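Reading Room > Short Fiction > Spring

The Long Chapter
April
By Theophilus Baidoo

By the time Zaid Nimri reached the library in Setmont it was nearly closing, and he had the book under his coat because of the rain, which made him look, he thought, exactly like a man stealing a book instead of a man bringing one back.

The librarian at the desk was new. She had a pencil in her hair and another in her hand, and she was hunting for a third.

"I'd like to keep it longer," Zaid said. "If I may. I know there's a list."

She turned the book over and read the spine. It was the Nutsugah, the big one, the history of the river towns that the Fistedow Readers had chosen for the spring. They had chosen it at the end of a very good dinner, when everyone was feeling generous and nobody had asked how long it was.

"How far have you gotten?" she said.

"Page 11."

She was kind about it. She stamped the slip and told him he had until the end of the month, and then she leaned over a little and said that she had never finished it either, but that the chapter on the ferry strike was worth the whole price of admission, and he shouldn't skip it just because it was long.

Zaid walked home thinking about that. He had joined the Readers the winter after his wife died, mostly to please his daughter, who had found the notice on a bulletin board and mailed it to him with three exclamation marks in the margin. He wasn't a reader, not in the way the others were. He had spent his working life at Prunent, where they made hinges, and the things he read there were short and mostly had numbers in them. But he liked the meetings. He liked the way people got up to pour the tea in the middle of somebody else's sentence, and how an argument about a book would wander off and become an argument about somebody's brother, and come back again an hour later with its hat on crooked.

What he didn't like was being asked what he thought. Up to now he had managed it with nodding.

But this time it was his turn to lead. They drew names from a soup tureen, and his had come out, and everyone had clapped, and he had gone home and lain awake with the window open, listening to the trains.

So he read. He read at breakfast and he read on the bus, and he read standing up at the stove until he scorched a pot of lentils – a thing he hadn't done since he was a bachelor. He read about the founding of the towns and the fever year and the quarrel over the bridge, which lasted longer than the bridge did. A good deal of it went by him like scenery. And then one night, well past 2000 in the notes he had been numbering by line in the back of an old Prunent ledger (it was the only way he knew to keep track of anything), he came to the ferry strike.

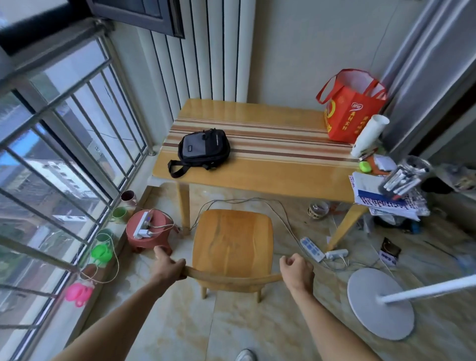 It was the longest chapter in the book, and he read it straight through with his shoes still on. The ferrymen had stopped work over the matter of who was allowed to ride on the upper deck. It was a small thing, if you looked at it from the bank. People had gone on crossing underneath for years and told each other it was drier down there anyway. Then one morning a ferryman named in the book only as the younger cousin had tied up his boat and sat down on it, and by evening there were others sitting beside him.

Zaid stopped there a while. His own father had told him a story very much like it, about a different river and a streetcar, and Zaid had been a boy and hadn't listened, because he had wanted to go outside. He could remember the ball he had wanted to go outside with. He could hardly remember a word of the story.

When the evening came he wore his good jacket. The Readers were in the upstairs room at Fistedow, with the tea already going around, and somebody had saved him the chair by the radiator. He opened the ledger, looked at all those numbered lines, and closed it again.

"I'm not going to tell you what I thought," he said, and his voice came out higher than he had meant it to. "I'd like to ask you something first, if nobody minds. Did anybody ever try to tell you a thing when you were too young to sit still for it?"

The radiator knocked. Someone put the teapot down.

"My grandmother," said the woman across from him, slowly. "Oh, my goodness. She told me about the schoolhouse, and I was painting my nails."

Then the man beside her began, and after him two people at once. Zaid poured himself some tea in the middle of somebody else's sentence, and settled back to hear it.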